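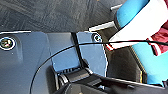
Hello all,

Replying to Carla on the list, as it concerns anybody training from the Wasasberg recordings, and because the last time I replied to her privately we both forgot what we had agreed.

On August 18, 2021, Carla Ghanem wrote:

> I have read the draft and I still don't like the cable paragraph. You say that 40 episodes were "set aside owing to cable crossings in the wrist view" and then you carry on as if that settled it. Who decided what a crossing was? A thin black line over pale plastic is easy to spot. The same line over something dark is a matter of faith. If you threw out only the ones you could see, you have cleaned the easy half of the data and called it a method.
>
> Also, is the held-out set cleaned the same way? The draft says "similarly", and I have been in this field long enough to be frightened by that word.
>
> Kan's baseline was trained on everything, so your comparison is between two policies *and* between two datasets. Please fix one of those.

> Who decided what a crossing was?

I did, with a mug of tea and the playback at double speed. You're right that this is poor. The rule I had in my head was "the cable passes between the wrist camera and the part we care about", and the rule I was applying by the end of the afternoon was closer to "that looks annoying". I've since written it down properly: an episode counts if the cable lies over the target surface in any frame between the start of the approach and first contact. Where the line runs on to something dark or patterned, we follow it from the nearest frame where it is plain. It is dull work and I recommend it to no one.

> is the held-out set cleaned the same way?

It wasn't cleaned at all. "Similarly" was me hoping. The sentence has gone.

> Kan's baseline was trained on everything

Yes, and this is the one that hurt. I've retrained both policies both ways, on all 3207 episodes and on the 3167 that are left after the cull, with the same eight seeds for every combination and the same untouched held-out set. The full table is going into the draft. In words:

- Our policy trained on the smaller set is no better than our policy trained on everything. The spread between seeds swallows the difference whole.
- Kan's baseline is slightly *worse* after the cull, on the held-out episodes with a cable in them. Having never been shown a cable over the panel, it appears to take the line for an edge and lines itself up with it, very neatly, in the wrong place.
- Ours does a milder version of the same thing. I had been putting this down to calibration for most of April.

So the cleaning step, to which the draft gives a page and a half and a diagram, did nothing useful and probably some harm. I propose we keep the diagram, as it took me two days, and change the caption.

What I would now like to claim is smaller. A policy that works from the wrist view alone should be trained with the clutter that the wrist view will bring it. Cables wander into shot, and so do the gripper's own fingers, and taking them out of the training data leaves them exactly where they were on the bench. I don't think this will astonish the list. Still, two of us managed to do the opposite with a straight face, so it may be worth a paragraph.

Two things I haven't done. I haven't tried painting artificial cables over the clean episodes, which Stader suggested and which would tell us whether the effect comes from the line itself or from the way the arm moves when a real one is there. And I haven't touched the Huvow recordings, where the camera is mounted differently and the labels are in a spreadsheet with merged cells. Offers of help on the first are welcome. Offers of help on the second will be accepted before you can think better of it.

The new split file is in the usual directory. The old one is there too, renamed so that it can't be loaded by accident, including by me. If you have trained on it since April, your numbers are fine for what they are, but please say in the write-up which split you used.

Carla, could you look over the wording of the crossing rule before I relabel the lot? I'd rather be told now.

J.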